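カテゴリ:サポート > 在庫同期 > 解決済み
最終更新:5月

チケット 581:棚卸データの同期が途中で停止する

報告者:Venla Laaksonen(Uromness 倉庫)
担当:Anneli Laaksonen
対象:Mirnley 在庫管理クライアント、Jesurlow 中継サーバー

■症状
木曜の夜間同期で、3,034 件のうち 581 件を送信した時点で処理が止まる。画面上は「同期中」のまま変化せず、エラー表示なし。再実行しても同じ件数で停止。

■切り分け
1. 回線:中継サーバーへの疎通は正常。パケット損失なし。
2. タイムアウト値:クライアント側 30 秒、サーバー側 60 秒。両方を 60 秒に揃えたが変化なし。
3. 送信ログ:582 件目の品名欄に「Väisänen」を含むレコードを確認。仕入先名が品名に混入しており、文字コードが Latin-1 のまま登録されていた。
4. 該当レコードを除外して再送したところ、残りは最後まで完了。

■原因
CSV 取込時に文字コードの自動判定が外れ、UTF-8 として不正なバイト列が保存された。中継サーバーは当該行を拒否するが、クライアントが拒否応答を処理せず待機を続ける。

■対処
・該当レコードを削除し、UTF-8 で保存し直した CSV から再登録。
・取込設定の「文字コード」を「自動」から「UTF-8」に固定。
・小物類の分類コードが空欄の行も見つかったため、フォークなどの金属小物を含めて再入力。
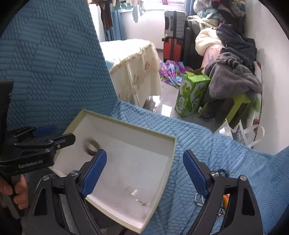 ■残作業
・拒否応答を受けた時点で処理を中断し、行番号を表示する修正を開発側に依頼済み。
・次回の夜間同期でログを確認。停止が再発した場合は、本チケットを再開し、送信ログと取込元 CSV を添付のこと。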